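Regular rail travellers wanted for a study of time spent on trains

Vaughan Travel Research is looking for people who make long journeys by train for work or to see family. We want to know how passengers use their hours on board, what they do when the service is late, and what would make them choose the train over driving the next time.

The study runs until the end of June. You keep a short diary on each trip and talk to us once by phone. You don't need to change your plans or book any extra journeys. 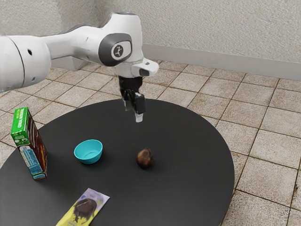 Who can take part

You must be 18 or over and live in the United Kingdom or Ireland. You should expect to make at least 3 return journeys by rail before the study closes, each with a leg of 44 miles or more. Season ticket holders are welcome if their usual trip is that long. Journeys by tram, underground or heritage railway don't count.

We have enough people travelling into London in the morning peak. We are short of passengers on cross-country routes, people who travel with children under five, and anyone who takes a bicycle or a wheelchair on board.

Staff of train companies and their close family cannot take part.

What you will do

Fill in the diary on the day you travel. It asks for your start and end stations, where you sat, what you ate or read, whether you could work, and how you got to and from the station. Most of it is tick boxes, with space for comments. You can use the paper booklet or the Zavolix diary page, which works on most phones.

After your last journey, Sorcha Kavanagh or one of her team will ring you for a talk of 17 minutes at a time that suits you. We record the call with your permission and delete the recording once it has been written up. 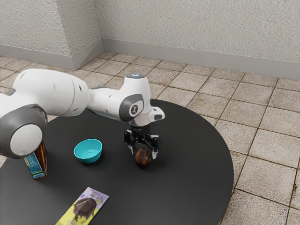
Payment and expenses

You will receive £82 by bank transfer when we have your diaries and the call is done. If you drop out after the first journey we pay for the diaries you have sent. We can't refund train fares, parking or food.

Your details

Your name and address are kept apart from your diary and are not passed to any train company. You may leave the study at any point without giving a reason.

How to apply

Ask for form Ota by post or pick one up from our front desk in Vinus House. Tell us which route you use most and how often. Applications opened on 3 Feb 2025 and will stay open until all places are filled. If you need the form in large print, say so when you ask for it.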